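Section 6: Loading, unloading and the door

Before you start
Check that the Cistmont is switched on and that the drum has stopped turning. The door stays locked until the cycle has ended and the water has drained.

1. Pull the door towards you and swing it fully open. Leave room beside the machine — a half-open door catches sleeves.
2. Reach in and feel along the back of the drum. Dark items are easy to miss there.
3. Take out small things first, then the larger ones. Do not drag a tangled load over the rim.

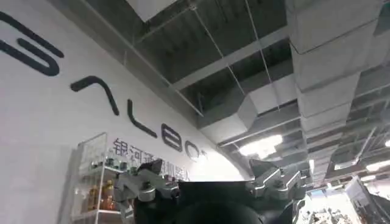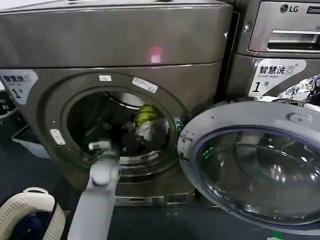
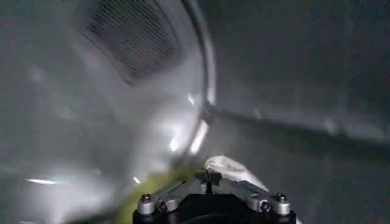 251 words in full section · Leltolness Home Guides

4. Turn the drum by hand once and look behind the lifters for socks.
5. Wipe the rim with a dry cloth. Do not pick at the labels on it.
6. Leave the door ajar for an hour after the last wash of the day.

Note: Wash light and bright items apart from blacks and greys for the first few washes. If they have been put in together, take the light ones out before you add detergent.

Caution: Never force the door. If it has not released within 6 minutes of the end of the cycle, switch off at the wall, wait, and try again. Keep children and pets away from an open drum.

Caution: Do not hang wet clothes on the door or lean on it. The hinge is not made to carry weight.

Spare door seals are kept by Sowah under part number 200. Text checked by Abena Gyamfi, July.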